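About Wornach Produce

Wornach has been packing fruit and vegetable boxes since April 2000. We started with one cool room and a second-hand van, and we now send boxes to 223 households and a handful of offices, cafes and childcare centres.

Most of what we pack comes from growers within a day's drive. Avocados and table grapes are our biggest lines in season, followed by cherry tomatoes, stone fruit and whatever greens are looking good that week. If a line isn't up to scratch we leave it out and put in something else of the same value.
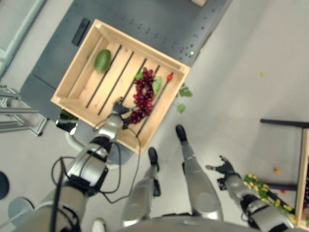
Soft fruit goes in last. Grapes are packed as whole bunches and lifted by the stem, as handling the berries takes the bloom off and they don't keep as well. Heavier items sit low and to the sides. We use slatted crates wherever we can – they let the air through and they stack properly in the van.

Crates are collected on your next delivery. Please leave them somewhere dry, out of the sun, with any leaves and scraps tipped out.

A standard box is $49, delivered, and feeds a household of four for most of the week. You can skip a week or change your box through your account up to the day before packing.

Wornach Produce is based at Eltodau. Pick-up from the shed is available by arrangement.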